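Wesatum Striped Table Cover, Round

Item no. 2064

The Wesatum is a woven table cover for round tables in kitchens, break rooms and small dining areas. It has narrow stripes in orange, green and tan on a cream ground. The stripes are woven in, so the color is the same on both faces and the cover can be turned over when one side is stained.

Size: 73 inches across
Hem: 2 rows of stitching, folded edge
Wash: warm, with like colors
Dry: low heat or line
Iron: medium, while slightly damp

To find the drop, subtract the width of the table from the width of the cover and divide by 2. Measure the table at its widest point. Add the depth of any pad before ordering. 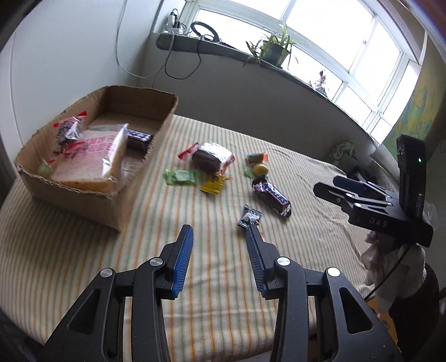 Expect a small amount of shrinkage in the first wash. The listed size is the size before washing. Fold marks from shipping will relax after a day on the table, or can be pressed out with a medium iron. Do not use bleach or fabric softener. Softener leaves a film that slows the uptake of spills.

Also in this line: Utus (plain cream, same weave), Etim (wide stripe, oblong tables only) and Mestum (felt-backed pad, cut to order). Cut pads cannot be returned. Covers can be returned unwashed in the original sleeve.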